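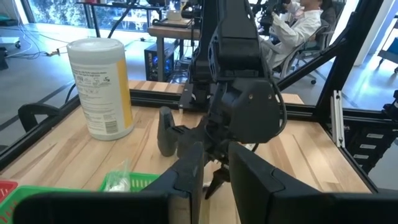
Fan Culture and Events, handout for week 5
Instructor: Gwilym Bevan
10/28/19

Topic today: the artist alley as a small market

Last week we read on the history of fan conventions. Now we look at one part only, the tables where artists sell their own prints, badges and comics.

Our case is Hatirari, a two-day anime convention with 3,000 visitors. In its last edition 391 artists applied for a table and 187 received one. The selection was by jury, and many applicants complained that the rules were not published.

Terms to know
Doujinshi - a self-published work, often a comic, made by fans or by original authors.
Table share - two artists pay for one table together.
Commission - a drawing made to order, paid before or after the work.

Please compare the jury with a lottery. Which one is better for a new artist? Consider also the visitor, who wants to see different styles.

Reading for November: the interview with the Sostico comic circle, pages in the course folder. Bring one page of notes, handwritten is fine.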